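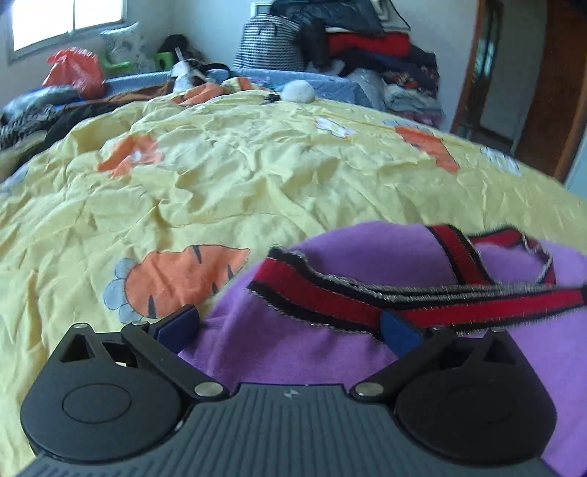

The Montes Agreement is a trade deal between Flodar, Tullcombe, Drumthorpe and Montes itself, and I've been keeping this article going for longer than I care to admit. It took effect on 1 Jan 2023, which was a Sunday, so the customs offices were shut and the first lorry didn't go through until the next morning. The deal covers 246 types of goods, and household textiles make up the biggest chapter by a long way. Think of a pale yellow quilt with a purple fleece cloth lying on it: under the old rules those were two different headings with two different rates, and a shop sending both over the border filled in two forms. Now they share one line on one form (hooray!).

Background

Talks began in Drumthorpe in June and dragged on for 30 months. I've read the minutes, and a good deal of that time went on cheese. Flodar wanted its dairy farmers protected, Tullcombe wanted cheaper butter, and Montes mostly wanted everybody to stop arguing and look at the port charges. Flodar walked out once and came back the same week.

What it does

Of the goods covered, 155 became free of duty on the first day. The rest come down in yearly steps, with dairy last of all. There's also a rule on where things are made, and I find this the hardest bit to explain – a coat sewn in Tullcombe from Drumthorpe cloth counts as local, but one sewn from cloth bought outside the four members doesn't, unless the lining was made inside. Yes, the lining. It has its own annex.

Disputes go to a panel that sits in Montes and has to answer within 24 weeks. It has no power to fine anyone, though a member that loses can have its lower rates taken away for a while.

Reception

Shopkeepers in the border towns liked it straight away. Farmers in Flodar didn't, and there were tractors outside the parliament for almost 30 days. Unions in Drumthorpe complained that the chapter on working hours was too thin, and I think they had a point, as it runs to a page and a half.

Membership

Any neighbouring state can ask to join, but all four members have to say yes. So far there have been no formal requests. The section on services is still being negotiated, and I'll add it when there's a text to read.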